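NOTEBOOK ENTRY, LITTER AND CIVIC CONDUCT STUDY
Grumunville site office
Monday, December 6, 2021

Entry by T. Hämäläinen. Copies to Baudry, Adomaitis and Ông.

Purpose of this entry: to record the state of the sidewalk litter work at the close of the second observation period, and to set down the points on which the group does not yet agree.
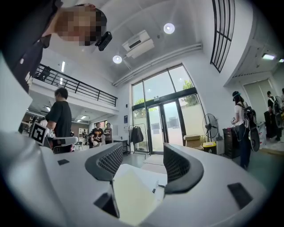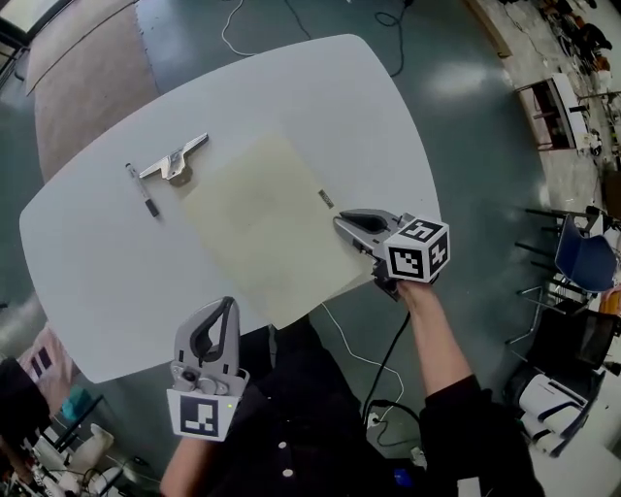
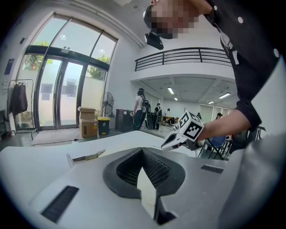 Work at the white table.

1. Observation sites

The two sites remain as before: the bus stop on Gill Street and the market entrance at Platalwood. Gill Street has bins at both ends of the shelter. Platalwood has one bin, set behind the fruit stalls, and it is emptied before the market closes. Mr. Baudry has asked that the emptying time be entered on every sheet. This was not done for the first five sheets and cannot now be recovered.

Weather is to be written in words. The codes in the old handbook were read differently by different observers and are withdrawn.

2. Conduct of observers

Observers are reminded that they do not pick up litter during a watch. Mr. Adomaitis reported that he had done so on one occasion at Gill Street, after which several persons waiting for the bus also began to pick things up. The watch was struck from the record. I have kept his note in the binder all the same, as it bears directly on the question of example, and the group may wish to return to it.

Observers do not speak to the public about fines. A man at Platalwood took Mr. Ông for an inspector and argued with him at some length. Mr. Ông handled the matter correctly and gave the man the printed card. The card should state more plainly that the study has no power to penalize anyone. Revised wording is still owed by me.

3. The question of habit

The draft report says that residents of Grumunville "lack civic sense." I have asked for the phrase to be removed. It assumes what the study was set up to examine. The same persons who drop wrappers at Platalwood were seen to carry them to the bin at Gill Street, and I do not see how a fixed trait of character explains this.

Mr. Baudry takes the other side. In his view the bins account for part of the difference and upbringing for the rest, and he points to the interviews, in which residents who had lived abroad described changing their conduct within weeks and then losing the new habit after their return. I accept the interviews as given. My difficulty is that people report their own virtue generously, and we have no watch records for those residents before they left or while they were away.

It was agreed that both readings will appear in the report under the names of those who hold them.

4. Signs

The Prirnard sign ("Keep Grumunville Clean") was up at Gill Street for 14 days. No change that I would be willing to defend. The sign was mounted above the timetable, where a person must look up to read it, and during the last days it was partly covered by a concert notice. A second trial at eye level is proposed. Mr. Adomaitis would prefer a sign that names the nearest bin and says nothing of duty or pride. I support this, subject to cost.

The print order stands at 1,000 leaflets, unchanged. The leaflets must not be handed out within sight of either site. We would be counting our own litter.

5. Correspondence

Letter received from Mr. Vernon Beaulieu, resident, who objects to being watched while he waits for a bus. The objection is a reasonable one. No names or faces are recorded, and the notice at the shelter says so, but the notice is small. A larger one is to be posted at both sites. Reply drafted; Mr. Baudry to sign.

Mr. Beaulieu also asks why the study looks at bus passengers and not at the drivers who throw things from car windows on the Platalwood road. I have no good answer to this. Litter from cars was left out at the planning stage on grounds of observer safety, and the report should say so in its opening section.

6. Outstanding

Card wording (Hämäläinen).
Larger notices, both sites (Ông).
Quote for eye-level sign from Prirnard (Adomaitis).
Emptying times for Platalwood, to be requested in writing from the market office (Baudry).
Third observation period to open in January, dates not fixed. The market runs short hours after the holiday and the watch times will have to be moved to match.

Key to the binder cabinet is with Mr. Ông until Thursday.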